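Toast, steak and an empty plate: is the small kitchen table really making a comeback?
HSIN-YI CHUANG
October 17, 2019

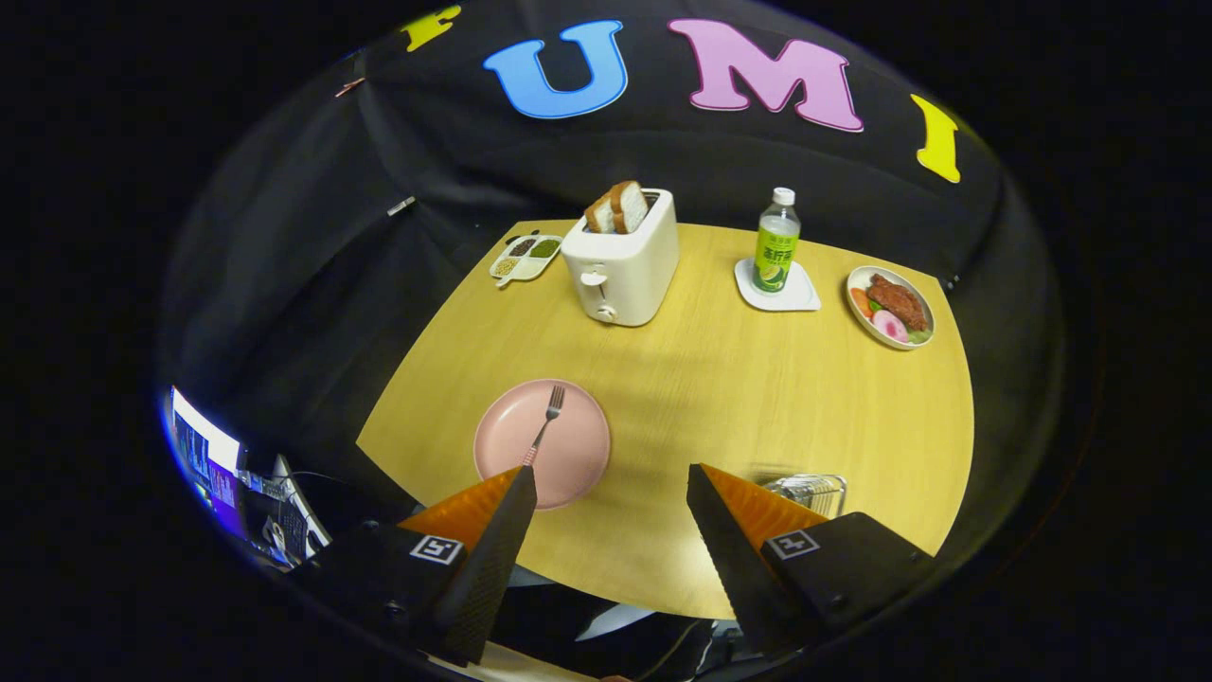 Photograph: Ka-ming Hsu

Every few years somebody decides that we have forgotten how to eat at a table, and every few years somebody else has a table to sell us. This time the pitch is the one-table supper. You bring the toaster out of the kitchen, set it down among the plates, and do the last bit of cooking where you sit.

I came to it with my arms folded. I have owned a toaster on a table before. It was called being a student.

The idea has been pushed hardest by Brerby, a homeware shop that runs evening workshops on what it calls "near cooking". A place costs more than a decent dinner. For that you get a talk, a booklet and a good deal of encouragement to buy a smaller table. The booklet claims 4,000 households have taken up the habit. I asked how that figure was reached and was told it came from the mailing list.

Still, the arrangement has its points. A pale wooden table with a rounded edge is a friendlier thing to squeeze past than one with corners, as anyone who has lived in a narrow flat and owned a hip will tell you. A plain white toaster with one dial and one lever doesn't need explaining to guests. Two slices of bread standing up in it look like supper is on the way, even when the rest of supper is a mystery.

The steak is where I start to argue. On a round white plate, with a bit of carrot, some sliced radish and a few green leaves tucked in, it looks like a restaurant dish. Next to a toaster it looks lost. Either you are having steak, in which case you want potatoes and a proper knife, or you are having toast, in which case you want butter and to be left alone. The Brerby people say the contrast is the point. I have noticed that people say this when two things don't go together.

Then there are the spices. The booklet would have you keep them in a little divided tray beside the toaster, dark seeds in one part, something green in another, a heap of golden grains in a third. I tried this for a fortnight. Seeds in an open tray at elbow height are seeds on the floor, and by the second week I had gone back to jars. Jikdale sells a tray with a lid, but then you have to take the lid off, and with one hand holding toast this is harder than it sounds.

The drink gets a coaster of its own, even if it is only a plastic bottle with a green label and fruit on the front. I rather like that. Most of us would pour it into a glass for company and then put the glass straight down on the wood. Leaving the bottle out is less fuss, and the coaster saves the table. It is the one part of the booklet I have kept up.

What I can't get past is the spare plate. Brerby's advice is to leave one at the front, empty, so that whoever sits down can help themselves. A matt pink one looks very nice against pale wood. But a small table has only so much room, and an empty plate takes up as much of it as a full one. At my place it filled with post, then keys, then a lemon.

Fadix, a rival shop, is due to open its own supper workshops in November, with two tables in place of one and the toaster on the second. I am told this solves the crumbs. It also sounds a lot like having a kitchen - which most of the people signing up presumably have already.

I will go, because I have been asked to and because there will be toast. I won't be buying the table.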